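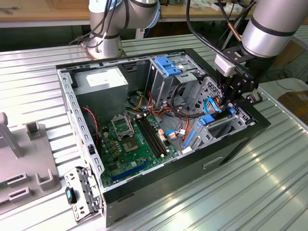 Nurkthorpe -- Für Roboterzellen, in denen Altrechner zerlegt werden, gibt es im Recyclingverbund Fellovberg künftig eine gemeinsame Betriebsregel. Das Papier umfasst 48 Seiten und wurde am So., 8. September, auf der Mitgliederseite veröffentlicht. Verbindlich wird es im Dezember, bis dahin dürfen die angeschlossenen Betriebe noch nach ihren eigenen Anweisungen arbeiten.

Die Regel gilt für Arbeitsplätze, an denen ein oder mehrere Roboterarme Gehäuse leeren, Bauteile lösen oder Platinen ablegen. Schredderanlagen und reine Sortierbänder sind ausgenommen. Geregelt werden vor allem die Übergänge zwischen Hand- und Maschinenarbeit, die in den Betrieben bisher sehr verschieden gehandhabt wurden.

Vor dem Einlegen muss ein Rechner vom Netz getrennt und die Pufferbatterie der Hauptplatine entnommen sein. Netzteile dürfen in der Zelle ausgebaut, dort aber nicht geöffnet werden. Wer das Gerät vorbereitet, zeichnet auf dem Laufzettel ab. Ohne Laufzettel darf kein Programm gestartet werden, auch kein Probelauf mit verringerter Geschwindigkeit.

Arbeiten zwei Arme am selben Gehäuse, ist für jeden ein eigener Bereich festzulegen. Überschneiden sich die Bereiche, darf immer nur ein Arm hineinfahren, und die Freigabe muss über die Steuerung laufen. Eine Absprache der Bediener per Zuruf reicht nicht mehr aus. »Das war in mehreren Häusern gängige Praxis, und dort muss nachgerüstet werden«, sagt Krum Lazarević, der die Arbeitsgruppe geleitet hat.

Ein eigener Abschnitt befasst sich mit Kabeln. Steckverbindungen sollen am Stecker gefasst werden, Ziehen an der Leitung ist nur zulässig, wenn die Platine nicht zur Wiederverwendung vorgesehen ist. Die Greifkraft ist für jede Bauteilgruppe zu hinterlegen und nach einem Wechsel der Greiffinger neu zu prüfen. Auch die Leitungen am Roboter selbst sind zu Schichtbeginn auf Scheuerstellen zu kontrollieren.

Festplatten und andere Datenträger kommen unmittelbar nach dem Ausbau in einen verschließbaren Behälter. Abgelegt werden darf nur auf fest zugeordneten Plätzen.

Grundlage des Papiers sind Protokolle aus 648 Zerlegevorgängen, die der Dienstleister Priseo und der Zerlegebetrieb Joly zur Verfügung gestellt haben. In 40 Fällen wurde der Ablauf von Hand abgebrochen, meist wegen verklemmter Laufwerke oder verdrehter Halterungen. Für solche Abbrüche schreibt die Regel jetzt vor, dass beide Arme in Ruhestellung gefahren werden, bevor jemand in das Gehäuse greift.

Solène Vasseur von Joly rechnet vor allem bei den Laufzetteln mit Mehrarbeit. »Die Technik haben wir weitgehend. Die Unterschriften müssen wir erst noch in die Schicht einbauen«, sagt sie. Kritik kommt von Léonie Riviere, die bei Priseo die Programmierung verantwortet: Die Vorgaben zur Greifkraft seien bei älteren Gehäusen kaum einzuhalten, weil sich die Halterungen von Modell zu Modell unterschieden.

Schulungen bietet der Verbund in Nurkthorpe an, Ansprechpartnerin ist Josiane Vidal. Rückmeldungen zum Text nimmt die Arbeitsgruppe weiterhin entgegen.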